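Small metal parts: how many episodes before you change the setup?

gaete_bench
18/04/2026
We're at 1,889 episodes of two-arm pick and place. The policy is great at anything fat and hopeless at anything flat. A key on a tabletop might as well be painted on. Do I keep grinding on the same table or start moving things?

clollari
Move things. At Nusley we did 2,776 on one spotless desk and ended up with a policy that loved that desk very much and nothing else in the world.

gaete_bench
The table isn't spotless, I'll give it that. Start position from the current batch, key and hose clamp near the front edge: 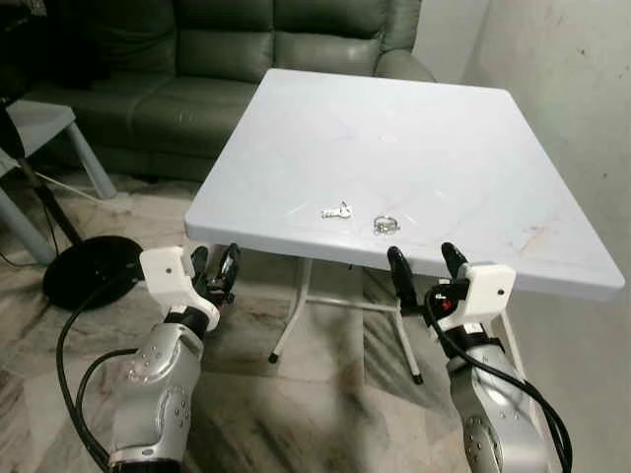 Re: Small metal parts

nusley_nights
I'd disagree with clollari. Get the key working in one spot first. If your operators can't pick it up cleanly, variety just gives you a wider selection of fumbling.

clollari
Fumbling is data. Recoveries are the only reason our second run was any good.

nusley_nights
Recoveries are data. Eight tries at a key and then a sigh is a different file, and I've had to label plenty of those.

gaete_bench
I may have recorded some of the sigh ones.

clirnmont
Silver on pale gray-white is a rough start for the head view, too. Turn the key so the bow faces a different way each reset, and shift the table a little. Also, that near the edge, have them try sliding the key to the lip and pinching it there -- way easier than scraping at it from above.

clollari
So, move things.

nusley_nights
Move things a LITTLE.

gaete_bench
Trying the slide on Monday, 3 key angles, clamp stays put. Will post the success rate if it's one I can show people.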